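Why Do Clothes Crumple?
The science hiding in your laundry pile

Drop a book on the floor and it is still a book shape. Drop a T-shirt and you get a sort of puddle with sleeves! Pick it up, drop it again and you get a completely different puddle. You could do that 100 times and never see the same one twice.

Why does a shirt do that when a book doesn't? To find out, we need to get very close to the cloth. Closer than your nose can go.

What cloth is made of

Most clothes are made from threads, and each thread is made from lots of tiny hairs called fibres, twisted together. Cotton fibres come from the fluffy part of a cotton plant. Wool fibres come from sheep. Polyester fibres are made in factories, from a kind of plastic (yes, the same family of stuff as drinks bottles).

There are two main ways to turn threads into cloth.

Weaving: threads go over and under each other, like the strips in a paper mat you might have made at school. Shirts with collars and most bed sheets are woven.

Knitting: one long thread is pulled into rows and rows of little loops. T-shirts, socks and jumpers are knitted. If you have a magnifying glass, look at the front of a T-shirt and you'll see tiny V shapes all the way down. Those are the loops!

Because the threads are only tucked round each other and aren't glued, they can slide and tilt. That's what makes cloth floppy. A sheet of paper has fibres in it too, but they are pressed and stuck together, so paper would much rather stay flat. Try draping a piece of paper over your knee, then try a hanky. The paper sticks out like a shelf and the hanky hugs your knee.

Folds, creases and crumples

A fold is a bend in the cloth. If the bend is soft and round, it shakes out as soon as you pick the cloth up. A crease is a bend that stays behind.

Creases happen when the fibres get bent and then settle down in their new shape. Three things help them do it: squashing, warmth and water. Think about a cotton shirt that has been left in a tight ball at the bottom of a washing basket while it was still a bit damp. The water lets the insides of the fibres shift a little. Then the shirt dries out, everything locks in place, and you have a shirt like an old treasure map.

An iron uses exactly the same trick backwards. Heat and steam loosen the fibres, the iron presses them flat, and they cool down flat. (Irons are a grown-up job. They get hot enough to burn you badly, and they stay hot after they're switched off.)

Wool is much springier than cotton. Each wool fibre has a natural wiggle in it called crimp, so when you squash a wool jumper it tends to bounce back.

What is a pile, anyway?

A pile of clothes looks like a big muddle, but there is some science in it. Each piece lands on whatever is already there and takes on its shape, a bit like snow on a hedge. Sleeves slip into gaps. Edges tuck themselves under. And cloth is rough when you look closely, so it grips other cloth. That grip is called friction, and it's the reason that pulling one sock out of a drawer sometimes brings a pair of pants along too.

Picking one thing out of a pile is a real puzzle when you stop and think about it. Where does the top piece end and the next one begin? Colour helps your eyes a lot. So does touch: you can pinch an edge, give it a gentle tug and watch which bit of the pile moves. 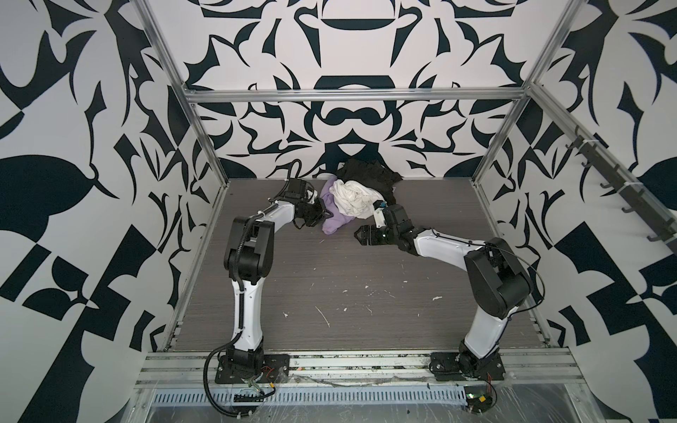

Edges and corners are the best places to hold, by the way. If you grab a shirt by the middle, everything droops down around your hand and all the useful parts get hidden. If you hold it by the two shoulders, gravity pulls the rest straight for you. Free help from the whole planet!

Try it: the great crumple test

You will need:
a cotton T-shirt or pillowcase
something made of wool or fleece
something made of polyester, such as a football shirt
a heavy book or two
a clock

Ask before you borrow the clothes, especially if they belong to somebody else.

1. Lay each piece flat and smooth it with your hands.
2. Scrunch each one into a ball, as tightly as you can.
3. Put the balls side by side on the floor and balance the books on top.
4. Wait 18 minutes. (Have a snack.)
5. Take the books off, pick up each piece by two corners or by the shoulders, and give it one good shake.
6. Lay them out again. Which has the most creases? Which has hardly any?

Write down your guess before you start. It's much more fun when you get it wrong.

For a second go, ask a grown-up for a spray bottle and give the cotton one a light mist of water before you scrunch it. Leave it under the books for longer this time and see what changes.

Try it: smallest parcel

Take one T-shirt. First, stuff it into a shoebox any old how and see how much of the box it fills. Now fold it in half, sleeves tucked in, and roll it up tightly from the bottom. Put it back in the box. The shirt hasn't lost a single thread, so what did you get rid of? Air! A crumpled shirt is full of little air pockets, and rolling squeezes lots of them out.

Words to remember

Fibre: a very thin hair-like strand that threads are made from.
Weave: to pass threads over and under each other.
Knit: to make cloth out of loops.
Crimp: the natural wiggle in wool.
Friction: the grip between two things that rub together.
Crease: a bend that stays in the cloth.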